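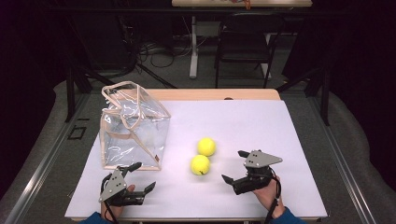 Chef-runner meal timing, 40 km training block

stukard_8
Training for the Clavstead road race in March while working the line at Maruyama. Dinner service ends late, long run starts at 7. What do you eat between?

esakai
Yuzuki Sakai's plan was 2885 calories a day, with most of the starch at lunch. It worked for me at similar mileage.

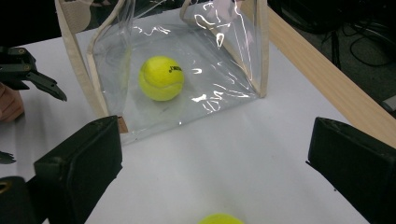 stukard_8
Lunch is the problem, as I prep through it. I can carry rice and eggs in portions. A clear vinyl tote with fabric handles would do for transport, but the kitchen has no free fridge shelf before 8.

Edin Popescu
I disagree with the starch at lunch. For a morning run, eat it after service. Small bowl of noodles, low fat, then sleep. 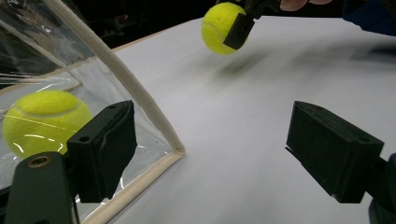
Low fat matters more than the portion size. Cream sauces at that hour sit badly.

esakai
Depends on the person. I slept poorly on late noodles and ran slower at Stetuvano.

stukard_8
Will try the noodles for two weeks and log splits.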